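Section 4: Setting up the Rukari passing-distance sensor

The Rukari measures how close cars come to your handlebar. Whether anyone at the township will read your numbers is another matter, and this guide makes no promise about it.

1. Clamp the sensor to the left side of the bar, lens facing traffic.
2. Tighten the bolt with the 2 mm key. The "no tools" line on the box refers to the older clamp.
3. Hold the button until the light turns green. Allow roughly 50 seconds.
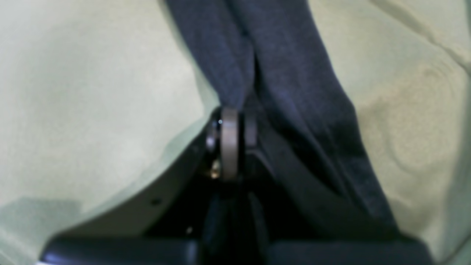 Reader comment, Carnbridge: Mine logged 594 passes in April and half were parked cars. How is that evidence?

It isn't, until you set the speed filter.

4. Open the Kukeo app and choose Filter.
5. Set the minimum speed to 22 mph. Slow traffic will drop out too, so don't claim your log is complete.

CAUTION: Do not check readings while riding.

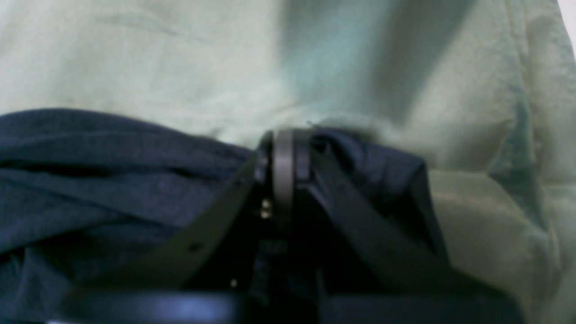 Another user wrote that the Aliyu mount holds better on rough pavement. It may. We have seen it slip on carbon bars, and a tilted sensor reads every pass as wider than it was.

6. Check the angle again after your first ride.

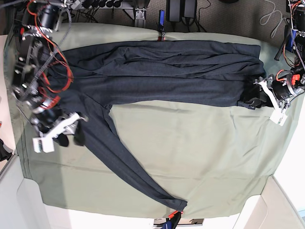
Long-sleeved garment on a green cloth.

NOTE: "Auto-calibrate" only resets the clock. Measure against a wall with a tape.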